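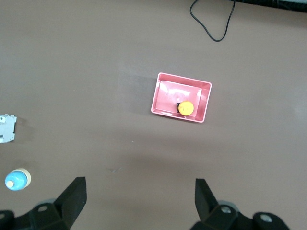
Page last changed: June, 3:00 p.m.

Sorting and Storage Room - Gallery

The Flemcombe Activity Center maintains a sorting and storage room for the use of its daytime groups. The room was refitted under the Brastton grant, and this page records the work as it proceeds. Further pictures will be added when the shelving along the corridor wall has been approved.

Small parts tray, main table
A pink plastic bin on the main table, with a round yellow item placed inside. Low-sided bins of this kind are used for items that roll, and for anything too small to be kept in the drawers. A small bottle-shaped item lies on its side elsewhere on the table.

Notes to the gallery

The center holds 300 small items in its handling collection. They are lent to visiting groups in sets of 33, and each set is checked against its list before it leaves the room and again on return. Items without a list entry are placed in a bin until they can be identified. Unclaimed items are kept for two months and then passed to the Jastik Exchange.

Groups are asked to observe the following when using the main table:

Bins are to be returned to the lower shelf at the end of each session, with the rims facing up and nothing stacked inside them.

Caps, lids and other round pieces should be kept in a bin at all times. Bottles may be stood on the table during a session but must be put away afterward.

The tabletop is to be wiped with a damp cloth only. Spray cleaners leave marks on the finish - please do not bring them into the room.

The drawer labels follow the Kao scheme, which replaced the older letter codes in the spring. A printed key hangs inside the cupboard door. Sets 2 and 3 still carry the former labels and will be changed over when they are next returned.

Requests to borrow a set, and corrections to the wording on this page, should be addressed in writing to Montserrat Robles, Collections Office, Flemcombe Activity Center. Groups wishing to visit the room before borrowing should state the number of people expected.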